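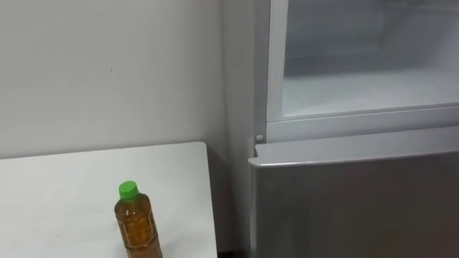
Bottle with a green cap, break room table, Endari building.

NIGHT SHIFT EATING DIARY – PARTICIPANTS WANTED

Do you work nights? Do you eat at 3 in the morning, or skip it, or live on crackers from your coat pocket? We want to hear from you. Trument is looking for 100 night workers to keep a food and sleep diary in September. Paid. Sign-up closes August 29, 2026, or when we're full. We will probably be full before then so don't sit on it.

What it is

A diary study. You write down what you eat and drink, when, and how you slept afterward. 10 nights of it, all of them work nights. They don't need to be in a row. Days off don't count toward the 10 and you don't need to log them, though a few people in the spring round did anyway and that was useful.

Plus two phone calls. One before you start, one at the end. First call is short, mostly setup. Second one is longer, we go through your diary with you and ask about the parts we can't read or don't understand.

No blood draws. No weighing. No wearing a thing on your wrist. We're not testing a diet or a product and we're not going to tell you to eat more vegetables.

Who we're looking for

– Age 18 or over
– Working nights now, with at least half your shift falling between midnight and 6 am
– On nights for the past two months or longer (rotating shifts OK, tell us your pattern)
– Able to write or speak a short entry in English, Spanish or Vietnamese
– Any kind of work. Hospitals, warehouses, bakeries, security, cleaning, trucking, hotels, call centers, print shops, home care, all of it

We have plenty of nurses already. Love the nurses. But if you know somebody who bakes, drives or mops at night please pass this along, those are the ones we're short on. Also anyone working alone. Gas station overnights, parking garages, front desks at small hotels.

Who can't take part this time

People being treated for an eating disorder now or in the past year. People who are fasting for medical reasons during the diary period. Anyone whose employer is asking them to sign up – this has to be your own choice, and if a manager handed you this page with your name already on a list, please call us.

Pregnant is fine. Diabetic is fine, let us know on the first call so the questions make sense. Vegetarian, vegan, halal, kosher, all fine.

What goes in the diary

Anything you swallow except plain water and medicine. Coffee counts. Gum doesn't. A bite of someone else's birthday cake counts. Write the time, what it was, roughly how much (a handful, half a sandwich, one of those big cups) and where you were. Standing up, at a desk, in the car, in the break room with people.

Then a line or two on how you felt. Hungry, bored, cold, freezing up, wide awake, whatever word you'd use. We don't give you a scale from one to ten. We tried that and everybody put seven.

After you sleep, one more entry. What time you lay down, what time you got up, what woke you.

Paper booklet or phone, your pick. The booklet fits in a scrub pocket. If you'd rather talk than write you can leave voice messages on the study line and we type them up.

A sample entry, so you know how little we're asking for:

2:40 am. Cold rice and egg from home, whole container. Ate in the truck, engine off. Was not hungry but had the time. Slept 9 to 1, trash pickup woke me.

That's plenty. More is welcome. 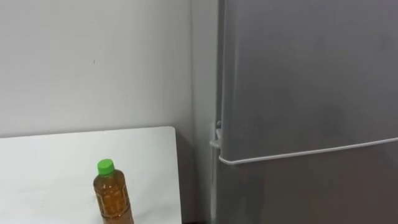 The kitchen at Endari, with the fridge.

Why we're doing it

Most advice on eating at night comes from people who work days. "Bring a balanced meal from home." OK, and where does it go? Is there a fridge, does it have space, does anyone steal from it? Is the microwave down a hall you're not allowed to leave your post for? Is the cafeteria open, or is it two vending machines and a locked grill? We'd like to know what is really there at 3 am and what people do about it.

The results go into a short plain-language report for workplaces that run overnight, and a longer one for anybody who wants the detail. Both free. Participants get them first, and can ask us to take out any line that they think gives them away. Last round we got asked to change a sandwich, because everyone on that ward would have known whose sandwich it was. We changed the sandwich.

Pay

$181 for the full study, paid by check or prepaid card within two weeks of your last call. If you stop partway we pay for the nights you logged. You don't need to give a reason for stopping. Schedules change, kids get sick, we know.

It's income so it may be taxable, ask whoever does your taxes.

Privacy

Your diary gets a code and your name is stored somewhere else. Your employer is not told you're in it. We don't name workplaces. If you write about coworkers, first initials please, or "the tall guy" or whatever.

Diaries are kept for two years after the report and then shredded or deleted. You can have yours mailed back to you if you want it, a surprising number of people do.

Where and when

Everything can be done from home or work. If you'd like to pick up the booklet in person and do the first call face to face, come to the Endari building on Gaete Street, second floor, follow the signs for Trument. Someone is in from 6:30 to 9 in the morning, which we set so you can stop by after a shift, and again from 5 to 8 in the evening. Not open midday, sorry. Buzzer sticks, press it hard. Free parking behind the building, enter from the alley side.

Buses run late on Gaete, the stop is on the corner.

You start on whatever work night in September suits you. Has to be finished by the end of the month, so if you only work a couple of nights a week do the math first.

How to sign up

Call or text the study line, or fill in the short form on the Trument page. Either way we need:

– First name and a number that works
– What kind of job, and your usual hours
– Best time to call you. Be truthful! If it's 4 am, put 4 am. We have a person on then.
– Language
– Booklet, phone or voice messages

We call everyone back, including people who don't fit this round. Allow a few days. If you haven't heard in a week try agian, the form has been dropping messages and we're working on it.

Questions about the study itself, what we ask and why, go to Wael Tawfik, who runs it. Questions about pay, booklets, lost booklets, booklets that went through the wash: Toàn Đặng. Toàn also takes the calls in Vietnamese. For Spanish, say so in your message and we'll set it up.

Can my husband/wife/roommate do it too?
Yes if they work nights. Seperate diaries please, and no copying.

I switch to days in the middle of the month. OK?
OK if you can get your 10 nights in before the switch. If not, wait for the next round.

Do I have to eat differently?
No. Please don't. Eat what you'd eat.

Can you come speak to our union / break room / shift meeting?
Maybe, ask Wael. Evenings are easier. We can also mail flyers, the small ones go on a locker and the big ones are for a bulletin board, say which and how many.

Is this connected to the Vondum meal boxes?
No. We share a floor with Vondum, and that's it. They don't see the diaries.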